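Barkstead Home Storage & NAS Board > Backup and Archiving

Print this thread | E-mail this thread

We use cookies to keep you logged in and to remember which threads you've read. By staying on this site you accept this. Manage cookies

Thread: Do I really need tape at home??
Started by spindlecount, Monday

spindlecount
Hi all, long time reader, hardly ever post. I've got a six-bay box in the hall closet with a bit over half its space used, mostly family video and the raw photos from my side business (I shoot small product catalogs for a couple of clothing sellers). Right now my backup is a second, older box in the same closet, which I know, I know. A guy at work is getting rid of a used tape drive and wants 200 bucks for it, with a box of tapes thrown in. My wife thinks I've lost my mind. Is tape at home a thing sane people do, or should I buy two big external drives and swap them at my sister's place?

magpie_raid
Two externals and your sister. Done! Tape is wonderful if you have a whole lot of it to do, and a pain in the neck if you don't. You'll need a SAS card, the right cable, a slot in a machine that stays on, and a place to put a thing that sounds like a coffee grinder when it seeks. I ran one for a year and a half and I restored from it exactly once, and that was a test.

Derel
Going to disagree with magpie a bit. I've had a used drive going since last May and I love it. Once the card was in I never touched it again. What I like is that a tape on a shelf can't be encrypted by some junk my kid downloaded, and it can't be knocked off a desk and die the way both my externals did (same desk, same cat). 200 with tapes included is a good price if the drive's been cleaned and the heads aren't shot. Ask him for the hours on it.

magpie_raid
A powered-off external can't be encrypted either, Derel.

Derel
Sure, and how many people remember to power them off? Mine sat plugged in for months at a time. With tape you have to physically take it out to put the next one in, so the lazy way and the safe way are the same thing.

spindlecount
OK so this is already more interesting than I expected. Hours on the drive, I'll ask. How do you all decide what goes on tape and what doesn't? The video never changes, but the catalog work does. I'll shoot a batch, then the client wants half of it redone a week later, and I end up with three versions of everything.

Warrick Tipoki
Real name poster, sorry, I signed up before I knew better! I do the IT for a small seller that has the same sort of data you do, so maybe this helps. We split it by job. Anything still being edited lives on the box with nightly snapshots and goes to an external every Friday night. When a job is closed, the whole folder (raws, exports, the invoice, even the email thread saved as text) gets written out to two tapes, and then it comes off the fast disks. Every item has its own folder and a small preview at the top, so whoever goes looking later doesn't have to load a tape just to find out they've got the wrong shirt.
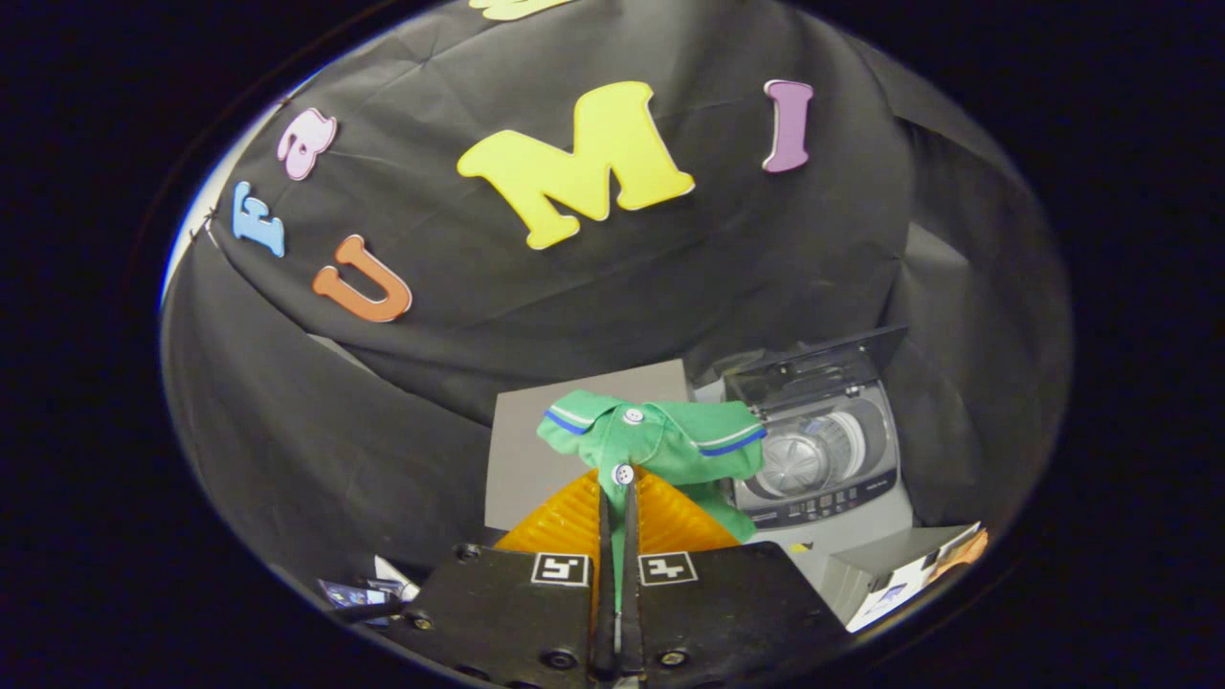

Green polo, blue and white trim on the collar.

The previews are tiny and they all stay online forever, in a folder called Tamihana after the first server we had. I can search the whole lot in a second or two and it tells me which tape to go and get. It's a plain text index and a script. I wouldn't bother with a fancy catalog program until you've outgrown that.

One more thing, we use 228 as the first tape label for no good reason at all, the guy before me started there and I was scared to change it. Start yours at 1, please.

spindlecount
Warrick this is SO helpful, thank you. The folder per item thing I sort of do already but the email thread as text is smart. I've lost a whole evening before looking for which version the client signed off on. Do you verify the tapes after writing?

Warrick Tipoki
Yes, always, full read back with checksums. It doubles the time but it runs overnight and I'm asleep. I keep the checksum file in three spots: on the tape, next to the previews, and on a USB stick in my desk.

oldironbev
Can I be the grump? You're talking about a home user with a closet. Warrick has a business and presumably a budget. When that 200 dollar drive dies, and it will, spindlecount has a box of tapes and nothing to read them with. Then he's on the auction sites at midnight buying another one from a stranger. I've done it. The replacement wouldn't read half of what the old one wrote, because the old one had been drifting out of alignment for who knows how long and was only happy with its own tapes.

Also nobody has brought up heat. What's the closet like in summer?

Derel
That's a fair point on the alignment, I'll give you that one. It's why I take a tape to a friend's drive now and then and read it there.

spindlecount
Closet is warm. There's a vent in the door but I wouldn't call it cool. I could put the drive in the basement, but then I need a machine down there too.

magpie_raid
And now we're buying a second computer to save money on two external drives, lol. This is how it gets you!

oldironbev
Thank you, magpie.

tarball_tom
Has anyone tried the Brarkel enclosure for this? It's a little four-bay thing you fill with bare drives and it spins them all down when the job's finished. I paid 60 for mine used. I pull the drives, drop them in cases and take them over to my mom's. No card needed, it's just USB. It's slow and the latch on the door is flimsy, but for data that mostly sits there I don't care.

spindlecount
Hadn't heard of it. Does it show each drive separately or does it want to make them one big volume?

tarball_tom
Either, there's a switch on the back. Leave it on separate. If you go with one big volume and then lose the enclosure, you're in the same boat as bev with her tapes.

oldironbev
I resent being the cautionary tale but yes, what Tom said.

Warrick Tipoki
I don't have a dog in this fight, by the way. If I only had the closet and a sister across town I'd probably do bare drives too. The index and the previews work the same whatever you write to. What matters to me is that you do the read back and that one copy isn't in your house. My first year in this job we had a pipe go over the rack, and the only reason we kept the spring range was that my boss had taken a drive home to show her husband some photos. That was luck. I don't want to need it again.

Derel
Still think you should buy the tape drive. Get it for the fun of it! If you don't, send your coworker my way.

spindlecount
Ha, I might. OK, here's where I am. Before I buy anything I ran a count, and I've got 676 GB of closed client jobs that haven't changed in over a year. That's a lot less than I'd pictured, it's the family video that's huge. So I'm going to do the client stuff first, two bare drives in a Brarkel if I can find one, one of them to my sister. Then I'll look at the video. Tom, what do you keep the bare drives in? I don't want to use sandwich bags.

tarball_tom
Plastic clamshell cases, they come in packs and they're cheap. Stick a label on the case AND on the drive. I once had two cases open on the table at the same time and you can guess the rest.

magpie_raid
Label on the short edge, so you can read it when they're standing up in a row.

spindlecount
Short edge, got it. Derel, I asked him about the hours and he has no idea how to look. I gave him your user name, so check your messages.

Derel
Yesss. Message sent!

Print this thread | E-mail this thread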